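Teaching Two Arms to Fold: A Conversation with Catalina Garrido
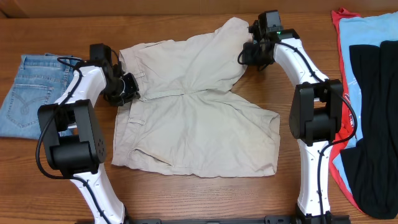

Catalina Garrido has been recording laundry demonstrations at Stilldale for most of a year, and she still considers shorts harder than shirts. "A shirt tells you where its corners are," she says. "With shorts you have two leg openings and a waistband, and when the fabric bunches they all look alike to the policy. The operator can see which is which. The model has to learn it from what the operator does next."

The work is done by teleoperation. The operator moves a pair of leader arms, and the two follower arms at the table copy the joint angles. Garrido's group tried hand guiding first, with the operator holding the follower arms directly. That was dropped after the first month. Two-arm tasks need both arms moved at once, and the operator's own hands and sleeves kept ending up in the camera views. "The policy never gets to see hands at run time," she says. "If they are in the training images, it will use them."

The current folding set has over 500 episodes. Each starts with a single garment spread on the table and ends when both grippers have let go and backed off. Finished items stay at the sides. Garrido wants them there. In an early version the table was cleared between episodes, and the trained policy then failed when a folded pair of pants was left within reach of the left arm. It tried to pick that up as well.

Operators work in blocks of 22 episodes and then swap. Horacio Escobar, who wrote the recording software, set the limit after plotting episode length against time in the chair. Past that point the pauses before each grasp got longer. Long pauses are a known problem in this kind of data: the policy learns to hold still, and may not start moving again.

I asked what makes a poor demonstration. "Regrasping without a reason," Garrido says. "You take the hem, you don't like it, you let go and take it again two centimeters over. To a person that is nothing. In the data it is a second strategy." Real recoveries are kept. If a layer slips out of the fingers, the operator goes back for it and the episode is labeled as a recovery. The set has 46 of these at present, and she would like more.

Gripper force is the other open question. The leader arms give no feedback, so the operator judges the grip by eye. Escobar would like a current reading shown on the operator's screen. Garrido is less sure. She worries that operators would watch the number and look away from the cloth.

Kjell Amundsen's group at Clondmont will run the same protocol on their own table starting in June, with 3 operators who have not seen the Stilldale recordings. The aim is to find out how much of the policy's behavior comes from the habits of the people who trained it. "Mine, mostly," Garrido says. "I always do the waistband last. I would like to know if it matters."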